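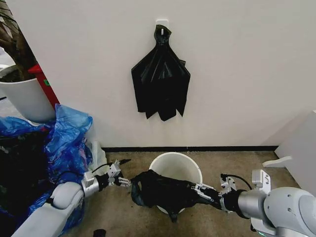 A spare bag on the hook, another on the bin.

OK I finished my March trash diary and I have so much to say, so this is a thread!

The idea was simple. Every bag that left the apartment got weighed on the Isberg kitchen scale and written down. Recycling didn't count, food scraps going to the garden didn't count, everything else did.

First full week: 3,384 grams. I stared at that number for a while. I live alone! I don't even cook that much!

So I started writing down what was going in, and wow, it was food. Wet, heavy food. Coffee grounds, melon rind, the bottom half of every bunch of cilantro I have ever bought.

Plastic looked like the villain because it takes up all the room, but it weighs next to nothing. If you go by volume you'll blame the chip bags. If you go by weight you'll blame yourself for the soup.

Then I remembered Skander, the community garden on the other side of the park - they take scraps from anyone who lives nearby. Two drop-off times a week, bring your own tub. I'd been walking past their sign for 2 years. 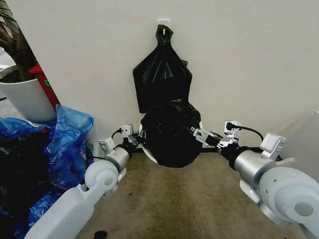
@lesstrashonjadar
April 15, 2021

Moving on to the freezer tub, my favorite part of all this. Scraps go straight in frozen, so no smell and no fruit flies. Mine is an old ice cream container and it lives next to the peas.

Also bread. I used to toss the end of a loaf all the time. The Hayat bakery sells half loaves if you ask at the counter, and they're 37 cents more than half the price of a full one. Worth it for me, I finish every slice now.

Cilantro update: stems in the blender with lime, garlic and oil. Put it on eggs. Put it on everything!!

Things I have not solved: those padded mailers with paper outside and bubble stuff inside. I tried peeling one apart and gave up with glue all over my fingers. If you've got a trick please reply.

I only missed one weigh-in, when I was half asleep and took the bag down before coffee. I left that line blank in the notebook and it bugs me every time I see it.

Last week of the month I was taking the bag down once instead of every other day. I'm keeping the notebook going for another 30 days, this time with the bathroom trash listed separately.

A few of you on Jadar Street asked about Skander's winter hours. I'll ask at the next drop-off and add it under this post.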